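Club robotique Admasu › Projets étudiants › Collecte de démonstrations

Sujet : Tâche « couvercle et feutres », protocole à deux pinces

desta_k
Je remets à plat le protocole pour le projet de fin de semestre. Tâche : bac à poignées grises, couvercle blanc, feutres. L'opérateur travaille avec les deux pinces tenues à la main, une par côté. L'objectif fixé avec Parveen Hettiarachchi est de 3 000 épisodes pour entraîner la politique bimanuelle. Séquences de 30 secondes maximum, au-delà on rejette.

Premier point, le plan de travail. Le veinage du bois suffit au suivi visuel tant qu'il reste assez de surface dégagée entre les doigts.
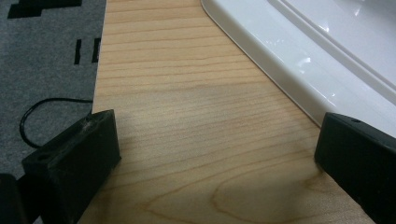 1. Approche du couvercle
Les deux doigts de part et d'autre du rebord, ouverture maximale, puis fermeture lente. Ne pas viser la poignée : elle pivote sur notre modèle et l'estimation de pose décroche. Le plastique brillant renvoie l'éclairage du plafond, donc exposition verrouillée avant le premier épisode. 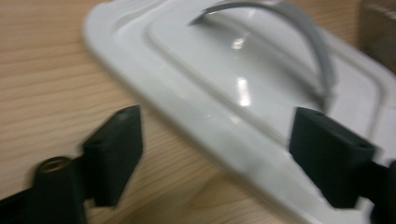 Kidus Negussie : pas d'accord sur la prise par le rebord. En mai, sur le banc Groltance, on a comparé les deux prises et celle par la poignée donnait moins de glissements. Le pivot se modélise, il suffit d'une articulation de plus dans la description.

desta_k
Le banc Groltance avait des patins neufs et un couvercle mat. Je veux bien refaire l'essai, mais sur une série séparée. Si on mélange les deux stratégies dans le même jeu, la politique moyenne et referme la pince entre les deux.

mworku
Question sur l'état initial : les feutres partent du bac ou de la table ? Le fichier de configuration dit l'un, le wiki dit l'autre.

desta_k
Les deux, en variantes A et B. Variante A, feutres couchés dans le bac, côte à côte, couvercle posé à gauche. Le wiki sera corrigé. Consigne pour la vue de tête : garder le bac et les deux pinces dans le champ pendant toute la séquence.
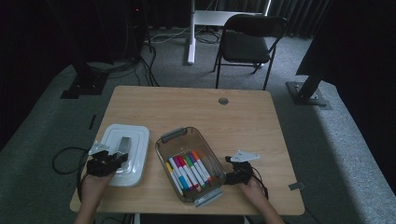
Variante A : feutres dans le bac, une pince de chaque côté.

mworku
Noté. Et le câble de la pince gauche ? Chez nous il tirait sur le poignet en fin de course, on voyait la dérive dans les trajectoires.

desta_k
Laisser du mou côté gauche et recaler l'origine tous les 5 épisodes. La variante B commence avec les feutres debout sur la table, serrés, à droite du bac vide. C'est la plus difficile : un contact latéral trop rapide et tout le groupe tombe. 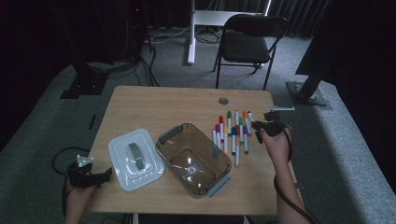

Un groupe tombé reste un épisode valide si l'opérateur récupère dans le temps imparti. Étiqueter « chute » dans les métadonnées, ne pas supprimer. Le script Lamidura trie ensuite selon l'étiquette.

Kidus Negussie
Sur ce point je suis réservé. Plus de 5 chutes par série et on apprend surtout la récupération. Je plafonnerais à 2.

bontu.j
D'accord avec Kidus pour le plafond, pas pour la poignée. Le gain vu en mai disparaît dès qu'on incline le couvercle, j'ai encore les journaux.

desta_k
Va pour 2 par série. Bontu, dépose les journaux dans le répertoire commun et on tranche pour la poignée avec les courbes.

7 réponses · 2 partages

Dernière mise à jour : 21 juin 2022

Sujets récents
- Hinus : perte de synchronisation entre les deux poignets
- Calibration main-œil, quel motif imprimer ?
- Lamidura : le tri ignore les étiquettes accentuées
- Usure des patins, références compatibles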